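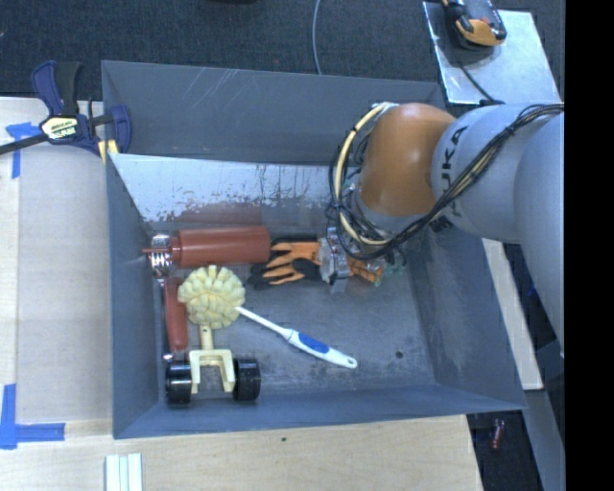 Who can join Tambridge Soccer Club?

Anyone in Tambridge or Billholm aged four and up, whether you've played for years or never laced up a pair of cleats.

About the Club

We started out as a Saturday kickabout on the field behind Gasham Road, with one bag of balls and a lot of enthusiasm (and, if we're being fair, not much of a plan!). Haiyan Cai brought the cones, Ayman Zerouali brought the whistle, and families kept turning up, so we kept going, right through a very muddy December.

These days we have 857 registered players, from the tiny ones who chase butterflies as happily as the ball to our over-forties, who play every bit as hard as they did in college, or so they tell us. Our 2 senior teams play in the county league, and the women's side won its first cup final on May 20, 2022, on penalties, which most of us watched through our fingers.

Coaching is led by Guangming Yuan, and Hongjun Duan looks after the goalkeepers. Everybody gets a game, every week.

Come down and say hello any Saturday morning. Boots can be borrowed from the clubhouse, and there's usually coffee on.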